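Sat 21 September

# Sovlow home practice kit: a long look from someone who just wants the cups picked up

I should say at the start that I came to this as a person with a full sink and a bad knee, and only a passing interest in programming. My neighbour Khanyisile Pretorius had been running the Sovlow kit since May and kept telling me over the fence how much fun it was, so in the end I gave in and bought it. It cost me £153, and I've had more evenings out of it than I've had from some holidays.

What you get is a piece of software with a pretend house inside it and a pretend robot to go with the house. You give the robot a chore, watch it have a go, and then fiddle with the settings until it does better – or, quite often, until it does worse! The idea is that whatever it learns indoors on your computer can later be passed on to a real arm. I don't own a real arm, so I can only tell you about the first half.

## Setting up

Getting it going took me most of a Saturday morning, including two cups of tea and a telephone call next door. The booklet is friendly enough but it skips a step about saving your rooms, and I lost the first one I'd arranged (a very nice dining room, I was quite cross). Once that was sorted it ran well on my old desktop, though the fan does make itself heard.

## Can it tidy up?

Now and then. I set it 20 tries at fetching a cup from the floor and putting it on a table, and it managed 4. Finding the cup was seldom the trouble. It would get hold of it, set off, and then lose its way when there was furniture to go round, and chairs with thin rails seemed to puzzle it most. A toddler would have beaten it comfortably, and enjoyed it more.

What I do like is the view from the robot's side, looking down past its own black gripper. The shadows come out in jagged steps and the wood grain is a touch blurry, but I got very fond of peering over its shoulder with a cup in its grasp and a chair and a bit of greenery to steer by.
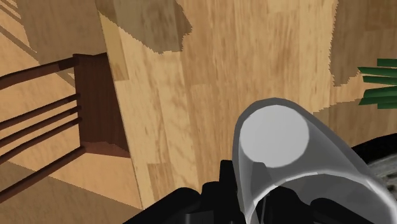

## Would I buy it again?

Yes, I think I would, as a hobby. If you're hoping for help with the housework, keep your money for now and buy a decent dustpan. I'd like a clearer booklet and a way to slow the replay down, and I've written to Sovlow about both. Khanyisile is already on to folding towels, and I'm going round on Tuesday to see how she's getting on with it.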